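Moving to all cold washes, anyone done it long term?

September 2025
Posted by hobbin_wool

We moved to a smart meter tariff in the spring and I have been looking at what uses power in this house. The washing machine is a Trekine, seven years old, and according to the little plug monitor a 40 degree cotton wash uses a bit over twice what the 20 degree one does. So I have been putting nearly everything on 20 since then. Four of us in the house, two at school, one working in a kitchen.

My question is whether people who have done this for years have had trouble with it. I have read that the machine gets slimy, that towels never come clean, and that the colours last longer. I can't tell yet which of those is right. So far the school shirts look the same as they ever did and the tea towels look worse.

Using Ona liquid, the non-bio one.

dunmarket

Six years on 20 and 30 here. Shirts, jeans, bedding all fine. Towels and tea towels I still do at 60 once a week in one load. I would not try to get round that. Grease from a kitchen job won't come out at 20 with a non-bio liquid either. You need the enzymes for that.

Clean the drawer and the rubber seal. That is where your slime comes from, and it will be there at 40 as well if you use liquid all the time.

plainpeg

Disagree on the bedding. I did our sheets at 30 for a whole winter and the pillowcases went grey and had a smell when you ironed them. Went back to 60 and it took three washes to shift it. Cold is fine for things that are only worn once and aren't really dirty. It's not fine for anything you sleep on.

dunmarket

How full was the drum? Most of the grey laundry I have seen comes from packing it to the top and using too much liquid. The liquid doesn't rinse out and it holds the dirt.

plainpeg

Three quarters. Measured dose. I'm not new to washing sheets.

tallboy_r

Powder is better than liquid at keeping whites white, as it has bleach in it and most liquids don't. That might be the difference between you two more than the temperature. What are you each using?

plainpeg

Liquid. Colour one, so that might be some of it.

dunmarket

Powder for whites, liquid for darks.

hobbin_wool

Thanks all. I will get a box of bio powder for the kitchen whites and the tea towels and do those at 60. Nobody here has sensitive skin, we only use non-bio out of habit.

The thing I was more interested in is the colours. We have a lot of bright printed stuff, reds and oranges and blues, some of it with the blue and the red on the same piece of cloth. I used to separate those out and run them on their own with a colour catcher sheet, which meant a half empty machine two or three times a week. At 20 I have stopped doing that and just put all the brights in together.

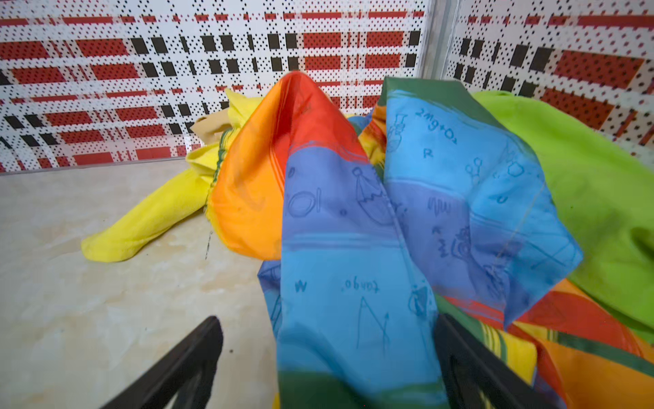

No running so far, and the catcher sheet I put in for the first few goes came out pale grey and not pink.

marlpit says the cold wash had little to do with that. Most printed cotton you buy now is fixed well enough that it would survive 40 in the same load, and the ones that bleed will bleed a bit at 20 too if you leave them sitting wet in the drum. What you save by going cold is fading, and you would only notice that after a year or more.

hobbin_wool

That's useful. I do leave things sitting in the drum. The machine is on a timer for the cheap hours and finishes at four in the morning, so it is usually three hours before anyone is up.

marlpit

Three hours is all right with things that have been through a few washes. I'd keep anything new out of it until it has been done once or twice by hand or on its own. Dark red, navy and black are the ones to watch, and anything hand dyed. Wet a corner, press it in a bit of white kitchen roll, and if you get colour on the paper, keep it separate.

kettleside

I would be more worried about running the machine while everyone is asleep. The fire service advice is not to. The money you save on the tariff is small.

hobbin_wool

I know, we have gone back and forth on it. There is an alarm on the landing and one in the utility room. I might move it to start at half five so it finishes when I am up. The cheap rate ends at six, so most of the heating part would still be inside it.

tallboy_r

If you are washing at 20 there is hardly any heating part. The time you run it makes very little odds. That's the other good thing about going cold, you can stop arranging your life round the tariff.

kettleside

Exactly what I was going to say.

hobbin_wool

Fair point. I'll look at the monitor figures again, but I think you're right. The 20 wash on a weekday afternoon probably costs me a few pence more than at night.

plainpeg

And you can get it on the line.

oldmangle

Coming at this from the other side. I had a small laundry for eleven years, mainly holiday lets. Everything was done at 60 or above because it had to be. When I stopped I carried on doing the same at home and my own clothes wore out very quickly. Elastic goes first, then prints crack, then the collars. I do 30 for clothes now and 60 for sheets, towels, underwear and cloths. I haven't seen any reason to go lower than 30. The step from 60 down to 30 is where the saving is, and below that you are giving up cleaning for not very much.

On spin speed, which hasn't been mentioned: turn it down for printed things. They crease badly at 1400 and the creases are where the print wears through. I use 1000 for anything with a print on it and it still dries overnight on an airer.

dunmarket

Agree with the spin. Don't agree that 20 doesn't clean. Detergents have changed a lot since you would have been buying in bulk.

oldmangle

They have. I still find collars don't come up at 20. Might be that I have greasy collars.

marlpit

Inside out for prints as well, and do the zips up.

fenwash

Question for the cold wash people. Does anyone do a proper hot maintenance wash and how often? My mother-in-law's machine has only been used on the cold quick wash and the engineer who came out showed her the back of the drum. It was black. He wanted 293 pounds for the parts and labour and she bought another machine instead, a Samarakoon.

dunmarket

Once a month, empty, hottest cotton setting, with washing powder in the drum. No softener ever. Softener is the worst thing for that black stuff.

plainpeg

If you were doing your sheets at 60 every week you wouldn't need a maintenance wash. You would be getting something clean out of the same electricity.

dunmarket

I do towels at 60 every week and still do the empty one. Call it habit.

tallboy_r

I think plainpeg has got you there.

fenwash

So weekly at 60 with towels or sheets, no softener, and leave the door open after. I'll tell her. She is very attached to the softener. It's the Skurketti one with the lavender and she has bought it in the big bottles.

kettleside

White vinegar in the softener drawer if she wants the towels soft. Small amount.

marlpit

Check the manual before doing that regularly. Some makers say it is hard on the rubber. I have done it on and off without trouble but wouldn't tell someone else to do it in a new machine under guarantee.

oldmangle

We never used softener on towels in the laundry. They stop drying you. Give them a hard shake before you hang them up and they come out soft enough.

hobbin_wool

Right, what I am going to do then. Clothes and brights at 20 or 30 depending on how dirty, spin down to 1000, inside out. Tea towels, bath towels and the kitchen whites at 60 with bio powder, once a week. Sheets I will try at 40 first as I don't want to get into the argument above. New red things on their own for the first couple of washes. Move it off the night timer.

I'll keep a note of the units and come back in December when there are a few months to compare, although everything will be drying indoors by then and the dehumidifier will be on the same meter, so I'll have to put that on its own plug.

plainpeg

40 for sheets is still too low, but let us know.

tallboy_r

Which plug monitor are you using? Mine stopped reading anything over 2000 watts and I think it has been under-counting the hot washes.

hobbin_wool

A cheap one off the market, no name on it. It shows over that when the heater is on so I think it is all right. I'll check it against the meter at the weekend with everything else switched off.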